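About Konditham

Konditham is a small school of sewing and cloth care. We started in February in one room behind the Kamath fabric shop, with 2 tables and a box of remnants. Today we teach nearly 200 students in a year, and most of them come to us without any experience.

Our lessons begin with the handling of cloth. A student learns to smooth it, to fold it, and to find the grain with the fingers. Cutting comes after this. We keep a library of 3,000 pieces of fabric, sorted by color and by weight, and every student may borrow from it.

The course called Eker is for trims and edges. In it we work with soft fabrics and narrow bands in strong colors, and we give much time to loose threads at the ends, which beginners like to hide.
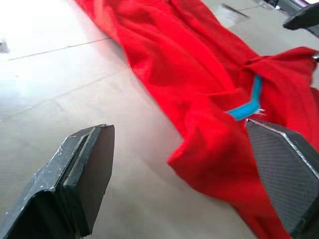
Sachiko Nakajima wrote to us that she had always pulled at a loose thread until the seam opened, and that now she trims it and secures the end first.

New students are welcome in all courses. Please write to Prakash Fernandes at the school office before 11th October.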